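The grippers, the sorting bench and me

5/1/22

I keep promising a proper post about work and then writing about my tomatoes instead, so I've made a pot of tea and I'm not getting up until it's done.

For anyone new, I work for Steltano, on the jewellery side. It's the returns and second-hand part in Plallumham, and no, it isn't glamorous. People send back bangles and earrings and chains in all sorts of states, and we get them out of the bags, untangle them, check them against the slip and put them in the right box. I started on the bench in August as a stopgap and I'm still there, which tells you something (mostly that I like sitting down and I like shiny things).

When I started it was all hands. You had a lamp, a mat, a tray and a pair of tweezers if you were lucky. A good day was 137 parcels, and I know that because it was my best one and I went on about it at home until I was asked to stop. Then the Tesent came in over the winter. It's the sorting machine, it sits at the end where the old packing tables were, and it takes sealed boxes and puts them into the right cage for the vans. It's very good at that. Boxes are all the same shape and they don't fight back. It does 100 boxes while I'm still looking for the end of a knot.

What it can't do is the bit before the box. A bracelet with beads on it is one sort of problem and a thin chain is another, and a ring lying flat on something soft is the worst of the lot, because it sinks in a bit and there's nothing to get hold of. So now there's a second project, called Calvo, and that's the one I've been moved on to for half my week.

The gist is that we do the job with a pair of grippers, one in each hand, and what we do gets recorded so that a robot arm can learn from it later. You squeeze and the fingers close. You let go and they open. That is the whole instruction manual, more or less, and it took me one afternoon to learn and weeks to stop swearing at it! You lose all the feeling in your fingertips, that's the thing. I hadn't known how much of my job was done by touch until I had to do it through two bits of blue padding. With fingers, you know you've got a ring before you've looked. With the grippers you have to look, and look again, and lift it slowly, and then look a third time.

We don't only do it at the bench, either. They want different rooms and different surfaces, tables and worktops and beds and rugs, with all the normal clutter of a house about the place. I was sceptical (I thought, what does a robot in a warehouse want with a duvet?) but the explanation was that if it only ever sees a grey mat, it'll go to pieces the first time someone buys a green one. I've worked with people like that.

The bed sessions are my favourite and also the most annoying. Nothing stays put. You nudge the duvet with your wrist and a ring tips over into a dip, and the box leans whichever way it fancies. Bangles are a treat, you just pinch the edge and up they come. Bracelets are all right if you go for the middle. Chains, though – you pick up one end and the rest trails behind like a dog that doesn't want to leave the park, and you've got to lower it in bit by bit or half of it hangs over the side.

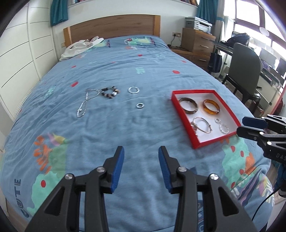 A reader wrote under my last post that I was sawing off the branch I was sitting on, and that she couldn't see why anyone on a bench would help teach a machine to do the bench. She'd been in a bottling plant when the new line came in and she'd trained the engineers on every little trick she had, and she was gone by the spring.

I've thought about that comment a lot, more than I let on in my reply. I don't have a good answer for her. I asked the same thing in our team meeting before I said yes, and what we were told was that there are no plans to cut the bench this year. "This year" was doing a fair bit of lifting there, and a few of us noticed. I'd rather they'd said they didn't know.

What I can tell you is what has changed so far, because that's the bit I see.

The packing tables have gone. There were four people on those and they all still work here, two of them looking after the Tesent and the others on the bench with us. The two on the machine got a small pay rise and a lot more walking. One of them loves it. The other misses having a chat while her hands were busy, and I do understand that, because you can't chat over the Tesent. It isn't even that loud, it just has a whine at exactly the pitch of a person talking.

The bench itself is quicker, in that nothing piles up behind us any more. That sounds nice and on some days it is. But the pile used to be our excuse for stopping. If packing was full, you had a stretch and a biscuit until they caught up. Now there's always space at the other end, so the only slow thing in the building is us, and you feel it. No one has said a word about it. You just feel it in your shoulders by three o'clock.

And then there's the gripper work, which is a proper change of pace. The target is 100 good goes in a session, and a good go means everything that's meant to be in the box ends up in the box without you dropping it or grabbing it with your actual fingers. (The temptation! Your hand is right there!) It's slower than the bench and you aren't allowed to rush, because a rushed go is a bad lesson. I can't remember the last time I had a job where I was told to take my time.

It has made me a bit proud too, which I wasn't expecting. I used to say I did "just sorting". Then somebody asks you to write down how you get a knot out of a fine chain and you find you've filled both sides of the paper. You roll it, you don't pull it. You find the loosest loop and ignore the tight one. If it's hooked round a clasp, open the clasp first. I've never been taught any of that and I couldn't tell you when I learned it.

So do I think the robot will be doing my job? Bits of it, I should think. I'd happily hand over the bangles tomorrow. I'd want to see it try a fine chain before I started worrying about the rent. If they do get there, I'd like the people who did the showing to get something for it, and I've said so, in writing, with a copy kept at home. I'd suggest the same to anyone who gets asked. Get it in an email. Ask what happens to the recordings, ask whether the hours count the same as normal hours, and ask who you go to if your wrists start to hurt. Ours did, by the way, in the first fortnight. We now swap over more often and there's a stool, and it's much better.

To the lady from the bottling plant, if you're still reading: I'm sorry it went like that for you, and thank you for saying it plainly. I've printed your comment out and put it up by the kettle at work. It's started more conversations than the poster about lifting with your knees.

Back on the bench tomorrow, then grippers in the afternoon. Next time it really will be tomatoes – the seedlings are on the windowsill and they've gone all leggy, so if anyone knows whether I can bury the stems deep when I pot them on, please tell me below.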